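Demonstrationen für Kartenetui-Aufgabe: wie viele, und was wegwerfen?

Forum > Manipulation und Lernverfahren > Datenerhebung

drivholm_nord
Themenstarter, 37 Beiträge

Moin zusammen,

wir nehmen gerade Teleoperations-Demos für eine zweiarmige Aufgabe auf: Karte aus einem aufgeklappten Kartenetui ziehen bzw. wieder reinstecken. Die Policy bekommt nur die Bilder der Handgelenkkameras und die Gelenkwinkel. Stand heute haben wir 1.452 Episoden, geplant sind 2.000. Davon sind 400 mit sichtbaren Korrekturen, also Griff daneben, noch mal angesetzt, dann weiter.

Meine Frage: Korrekturen drinlassen oder raus? Margareta Vasiliu, die bei uns die Aufnahmen plant, will alle behalten. Ich bin dagegen, weil die Policy dann beim Einstecken gern stehen bleibt und rumstochert.

So ist die Ansicht, wenn das Etui zwischen den Fingern steht: 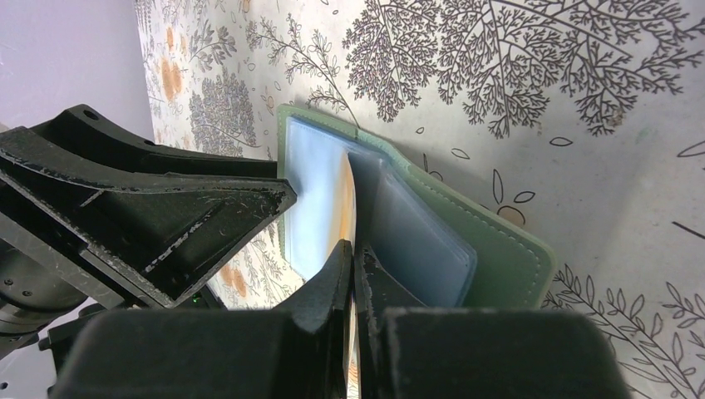

Zindstead, 6. Juni 2022

Nachtrag zum Aufbau, weil per PN gefragt wurde. Unterlage ist weiß mit Pflanzenmuster, Etui hellgrün, Greifer schwarz. Die Unterlage bleibt vorerst, gewechselt wird erst in der nächsten Runde. Aufnahme läuft mit Orner, Umwandlung ins Trainingsformat macht ein eigenes Skript. Jede Episode beginnt mit beiden Armen in Grundstellung.

kabelsalat77
612 Beiträge

Drinlassen, aber markieren. Wenn du alles rauswirfst, was nicht glatt lief, hat das Modell nie gesehen, wie man aus einer schiefen Lage wieder rauskommt. Bei der ersten Abweichung ist dann Schluss.

Das Rumstochern kommt nach meiner Erfahrung eher von den Pausen. Der Bediener überlegt, der Arm steht, und das steht so in den Daten. Schneid die Stillstände raus und trainier noch mal, bevor du Episoden löschst.

Dong
88 Beiträge

Sehe ich anders. Beim Einstecken in eine enge Hülle sind die Korrekturen keine sauberen Korrekturen. Da wird dreimal gedrückt, bis es irgendwie geht, und das Modell lernt das Drücken mit. Wir haben im Mai aus so einem Satz alle Episoden mit mehr als einem Neuansatz entfernt, danach lief es besser. War allerdings eine andere Aufgabe (Stecker), und den alten Stand haben wir leider nicht mit demselben Seed nachtrainiert.

kabelsalat77
612 Beiträge

Dann weißt du aber nicht, ob es daran lag.

Dong
88 Beiträge

Stimmt, bewiesen ist das nicht. Ich würde trotzdem so anfangen.

drivholm_nord
Themenstarter, 37 Beiträge

Die Stillstände hatte ich nicht auf dem Zettel. Habe stichprobenweise reingeschaut, bei einem Bediener sind vor dem Einstecken regelmäßig 2 Sekunden Pause. Das schneide ich.

Noch ein Punkt, der mir beim Durchsehen aufgefallen ist: die Übergabe. Wenn beide Greifer an der Karte sind, ist von der Karte selbst je nach Winkel nicht viel zu erkennen. Sie ist dünn und am Rand durchscheinend, und dahinter liegt alles Mögliche vom Gestell. 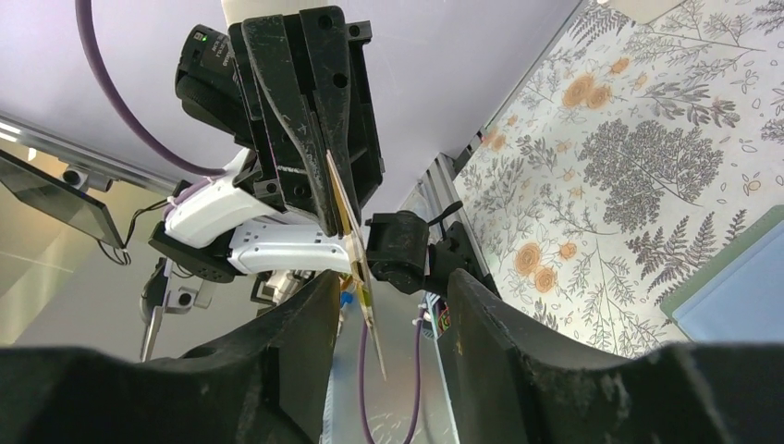
Die Bediener schauen in dem Moment direkt auf den Arbeitsplatz und gar nicht auf die Kamerabilder. Sie entscheiden also nach etwas, das im Datensatz nicht vorkommt. Lohnt sich da eine feste Kamera von oben, oder reichen die am Handgelenk, wenn man die Bediener zwingt, nur nach deren Bild zu fahren?

mechatro_ines
205 Beiträge

Nur nach Kamerabild fahren ist für die Bediener sehr anstrengend, nach einer halben Stunde werden die Demos schlechter. Feste Kamera dazu und Ruhe. Die Episoden, die du schon hast, kannst du für den Greifteil weiter verwenden, nur für die Übergabe nimmst du neu auf.

Zur Ausgangsfrage: Ich würde die Episode in Abschnitte teilen und pro Abschnitt entscheiden. Korrektur beim Greifen behalten, beim Einstecken raus. Das Beschriften dauert, aber Löschen auf Verdacht ist auch nicht billig.

Dong
88 Beiträge

Mit Abschnitten könnte ich leben. Dann bitte mit festen Regeln, wo ein Abschnitt endet, sonst setzt jeder die Grenze anders.

drivholm_nord
Themenstarter, 37 Beiträge

Gut, so machen wir es. Margareta ist einverstanden. Vorläufige Abschnitte, Ergänzungen willkommen:

1. Anfahren. Endet mit dem ersten Kontakt am Etui. Korrekturen bleiben drin.

2. Etui halten, Karte fassen. Ein Finger außen am Rand, der andere innen bei den Hüllen, der zweite Arm kommt von der Seite dazu. Endet, sobald der zweite Greifer schließt. Neuansätze bleiben drin, Stillstände werden geschnitten.

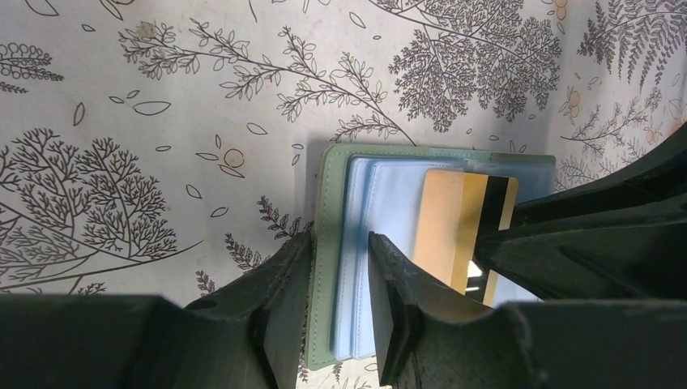 3. Übergabe. Wird mit fester Kamera neu aufgenommen, die alten Abschnitte kommen in einen eigenen Ordner und werden vorerst nicht benutzt.

4. Einstecken. Höchstens ein Neuansatz, sonst fliegt der Abschnitt raus.

5. Loslassen und zurück in Grundstellung.

kabelsalat77
612 Beiträge

Bei 4 bin ich weiter anderer Meinung. Trainier wenigstens einmal mit und einmal ohne, gleicher Seed, und stell die Zahlen hier rein.

drivholm_nord
Themenstarter, 37 Beiträge

Mache ich. Wird aber dauern, der Rechner ist bis Ende nächster Woche belegt.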